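Cedeck open day, Wornville, 5th February

The flyer promised 2000 square metres of modern warehouse. Most of it was roped off, and the parking cost more than the sausage sizzle. Our guide said the Plundton site handles 3000 orders a day – I'd like to see that on paper.

The sorting bins were the best bit, big grey tubs with sloping sides and wide rims, though I doubt "sorting" is the word for a few odds and ends bunched together at one end. I asked what a tub costs and got a brochure. Worth the drive? Only if you were headed to Wornville anyway. 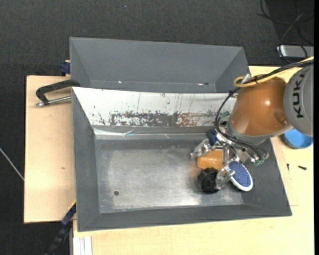 Grey bins on the pale wooden worktops, Cedeck, Wornville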